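The Pink Plate and Other Doubts About Fake Fruit

Let me start by admitting that I paid for the fruit. Nine pieces, none of it edible, ordered late at night from a shop called Risurine that I had been told was "the good one." I have opinions about fake fruit now. I did not have opinions about fake fruit in August.

It began with the playroom. Our old play kitchen was handed down from my cousin, and over the years the food that came with it had dwindled to a hamburger bun, a fish, and something gray. My daughter is four and was serving me the gray thing every afternoon. I figured we could do better, and everybody I asked said the same two words, which were "realistic food." Realistic food, according to the product pages, builds vocabulary, encourages adventurous eating, and prepares children for a lifetime of healthy choices. I have my doubts. I grew up with a very convincing plastic eggplant and did not willingly eat eggplant until I was 31.

The other thing I doubt is the pricing. The Madigan set, which is the one you see in all the nice playrooms, costs 110 dollars and has mostly vegetables. For 110 dollars I could fill the crisper drawer with real vegetables several times over and let her play with those. (We tried this once with a head of cauliflower. It was a fine toy for a day and a half.) So I skipped the big set and bought loose pieces, along with a single plate in a color the listing called Sunset.

It is pink. Call it salmon, or coral, if you want to argue, and I did argue, with my husband, who thinks I should have bought white. His case is that food looks better on white. My case is that white play dishes show every crayon mark, and besides, we have white dishes, the kind she isn't allowed to touch. The plate has a wide flat rim and a shallow well in the middle, and I'll give it this much: it sits flat. The last set of play plates rocked like little boats.

As for the food, I picked pieces she'd recognize, and then at the last minute I threw in a starfruit. I couldn't tell you why. I have bought a real starfruit maybe twice in my life and both times it tasted like a wet apple. But the toy one is a good-looking object. It's bright yellow going to lime green down one side, with proper ribs, and it's shinier than I would have liked, though I suppose real ones are shiny too. The green grapes come as a bunch, which was my one firm requirement. Single toy grapes are a choking hazard and a thing you step on at two in the morning.

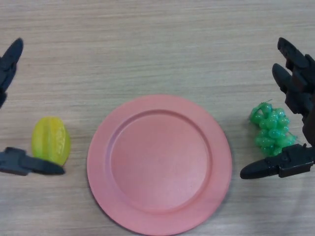 Siobhán Tierney wrote to me after my last post on toy food to say that I had the whole thing backward, that children don't care whether the fruit is realistic and only want enough of it to fill the dish, and that her three had run a restaurant for years on bottle caps and one wooden lemon. Buy the plate, she said, and let them find the food.

I think she may be right, and it annoys me. The first thing my daughter did with the new fruit was put all of it on the floor and "serve" me the empty plate. It was soup. When I asked about the starfruit she told me it was a bus.

I tried to steer things. I said, what goes well with grapes? Cheese, she said, and went off to find a yellow block. So much for vocabulary. She does say "starfruit" now, but she also says "excavator," and we don't own one of those either.

There is also the matter of where it all goes. The Zallwood bins that people swear by hold a mountain of stuff, which to my mind is the problem with them, because the piece you want is always at the bottom. We use an old bread basket on the low shelf. If it doesn't fit in the basket, it doesn't live here. The plate stands up behind it against the wall and falls over roughly once a day.

Would I buy it again? The grapes, yes. The plate, yes, and I'd probably get a second one, as serving soup to two people is currently a source of conflict. The starfruit was an indulgence. I am not persuaded that any of it is teaching her anything about eating, and at dinner last night she turned down real grapes because they were "the squishy kind."

The gray thing is still in rotation, by the way. It's chicken.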